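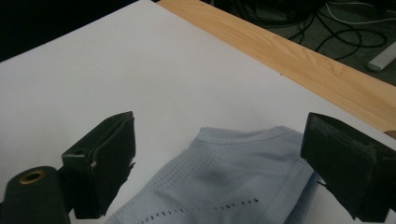
Folded knitted garment in light blue with ribbed collar, on a white sheet. Photo: Rera

PRESS RELEASE
Ronadwood, 30 April 2019

Rera opens washing and folding service for sports clubs in Ronadwood

The textile care company Rera is glad to inform that its new service for club and school sportswear is now open for all customers in Ronadwood and the nearby villages. The service has the name Vurance. It includes collection, washing, drying, small repairs, folding and packing of team clothes, and the return of them to the club house or to the school before the next training.

Rera has been washing work clothes and table linen for many years, and sports clothes were until now only a small part of the work. During the trial period, which began in October, the company took care of 2,038 garments from clubs in the district. Most of them were shirts, and the rest were shorts, training jackets and bibs. The clubs asked for the service to continue, and Rera decided to give it its own room and its own price list.

Why folding is a part of the service

In the trial period the clubs were asked what they find most difficult with their team clothes. Rera expected the answer to be grass stains. Grass stains came on the second place. The most common answer was that the clothes are clean but come back in one big heap, and somebody must stand in the changing room and look for sizes while the players wait.

For this reason the folding has received much attention in Vurance. Every garment is folded separately on a table covered with a clean white sheet. On white it is easy to notice a loose thread, a spot which did not come out in the wash, or a little dirt from another garment. The sheets are changed every morning and also after each club, so that fluff from a dark jacket does not travel to a light shirt.

Light knitted sports fabrics need a different treatment than cotton. They are slippery, and the small ventilation holes in the knit can catch on a rough surface or on a fingernail. A ribbed collar or a ribbed hem has more weight than the fabric beside it and pulls it to one side when the garment is lifted. Rera therefore folds these garments with the collar kept flat and on the outside. The collar is not pressed with an iron, as ribbed bands can lose their elasticity from heat. Creases in the body of the garment are smoothed while it lies on the sheet, and if this is not enough, light steam is used from a distance.

After folding, the garments are sorted according to size, and in the case of numbered shirts also according to number. They are packed in paper wrapping with the size written on the outside. Plastic bags are available for clubs which travel by bus and need protection against rain, but they must be ordered separately.

Cooperation with Kettunen

The repairs in Vurance are made by the sewing workshop Kettunen, which is located in the same building as Rera. Kettunen repairs open seams, loose hem bands and small holes, and can change a collar if the club has kept spare fabric from the manufacturer. Printed names and numbers are not repaired for the moment. Rera and Kettunen are studying whether this can be offered later.

A repair is never started without permission of the club. If a fault is found at the folding table, the garment is put aside and the contact person of the club receives a message with a short explanation and the price. If no answer comes within two working days, the garment is returned clean and unrepaired, packed on top of the others so that it is easy to find.

"We want that a team opens the parcel and can put on the clothes without searching," the management of Rera comments. "It sounds like a small thing. For the parents who have done this work at home in the evenings, it is not so small."

Capacity and delivery

The new room has three folding tables in light wood and shelves for finished parcels. With the present staff, Vurance can handle around 185 garments in one working day. Clubs which arrange a tournament are asked to inform Rera at least two weeks before, so that extra hours can be planned.

The normal time from collection to return is 4 days. Express service in two days is possible for match shirts, for an additional fee. Collection in Ronadwood is included in the price. For the villages there is a transport fee which depends on the distance, and several clubs in the same village may share it.

Advice to clubs before collection

Rera kindly asks the clubs to follow a few simple points:

Please empty all pockets. Mouth guards, keys and hair bands have been the most common findings.

Please turn the shirts with the right side out, except for shirts with printing, which should be inside out.

Please do not leave clothes in a closed bag over the weekend. Moisture makes the smell more difficult to remove, and dark colours can leave marks on light ones.

If a garment has been treated with stain remover at home, please attach a note and write the name of the product on it.

Care labels that have become impossible to read are a frequent problem with older team clothes. In such cases Rera washes at 30 degrees and dries without heat. If the club knows that the garment tolerates more, it is enough to mention this in the order form.

Visit the folding room

Clubs and schools which consider the service are welcome to visit the room and see how the work is done. It is possible to bring one used garment to the visit and have it washed and returned free of charge as a test. Visits are agreed in advance with the customer service of Rera.

The order form and the complete price list are available at the Rera counter in Ronadwood and also at Kettunen. Orders for the autumn season can already be made. Clubs that took part in the trial period keep their old prices until the end of October.

About Rera

Rera offers textile care for companies, restaurants, schools and clubs. The services include work clothes, table linen, towels and, under the name Vurance, sportswear. Kettunen is an independent sewing workshop and partner of Rera for repairs.

Press contact: Rera customer service, Ronadwood
The photo may be published free of charge in connection with this release. Please mention Rera as the source.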